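3.2 Relief wall surfaces and speech in shared interiors

Most of the earlier work on talker comfort in shared rooms has dealt with ceilings. The reasons are practical. A ceiling is large, it is out of reach, and it can be covered without taking up floor area. Walls have had less attention, and where they have been studied the surfaces were usually flat panels of felt or foam. Petchrat and Yimyam looked at folded plaster walls in two music practice rooms and found that listeners preferred them to flat plaster, but their rooms were small and only one person spoke or played at a time. It is not clear that the same preference would hold in a corridor or a waiting area, where several conversations go on at once.

We were interested in the second kind of room. The Rattanakul building was chosen for the listening study as it has long passages that open straight into seating areas, with no lobby between them. Staff there had complained of being able to follow conversations from the far end of a passage, and of raising their own voices without meaning to. Both complaints are common in the literature and neither is explained well by reverberation time alone.

A relief wall does two things to sound. It scatters the higher frequencies, where the depth of the relief is a fair part of the wavelength, and it leaves the lower ones much as a flat wall would. If the recesses are lined with something porous, there is also some absorption. The pattern matters less than is often supposed. Repeating patterns send energy in certain directions more than others, and a very regular wall can produce a faint coloured echo when a person walks alongside it. Irregular outlines reduce this, though the spacing of the deep recesses usually stays regular for ease of manufacture. Figure 4 shows relief tiling with dark diamond-shaped recesses in a rendered interior.

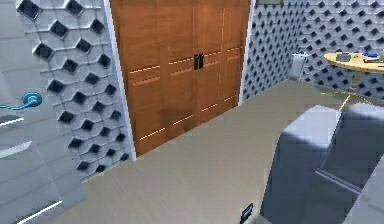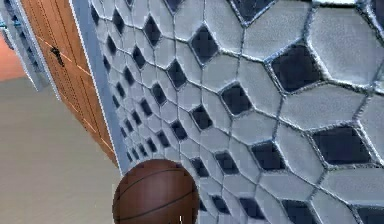 Figure 4. Two rendered views of wall relief with raised pale tiles and dark diamond-shaped recesses.

Listeners were recruited through notices in the building and through the Bralia mailing list. Of those who replied, 130 met the hearing criteria and 100 completed both sessions. The rest either missed the second session or withdrew, and their answers are left out of the analysis. Sessions were held in the afternoon, when the ventilation ran at a constant setting. Each listener heard short passages of recorded speech against a background of other talkers, and rated each one for clarity, for effort, and for how willing they would be to hold a private conversation in that setting. After the practice items had been removed, this gave 3,069 usable ratings.

The speech material was the Kullon sentence set, read by Manee Prasertsri and Uthai Hemmin. Both are trained speakers. Their levels were matched before the recordings were mixed, and the background was kept the same for every condition. We did not use babble made from a single talker, which tends to sound artificial and is easier to ignore than real company.

Clarity ratings changed little between the flat and relief conditions. Effort ratings fell slightly in the relief condition for listeners seated close to the wall -- those within arm's reach -- and did not change for the others. The largest difference was in the privacy question. Listeners were more willing to hold a private conversation beside the relief wall, even where the measured level of distant speech was the same. Several wrote in the comments that the place felt more enclosed. We take this with some caution, as a wall that looks soft may be judged quieter before anything is heard, and our design does not separate the two effects.

Wattanapong reports a similar result for curtains -- heavier-looking cloth was rated as quieter even when it was acoustically thin. Her listeners could see the curtain throughout. A repeat of the present study with the lights off, using the Pluverent playback system, is described in section 5.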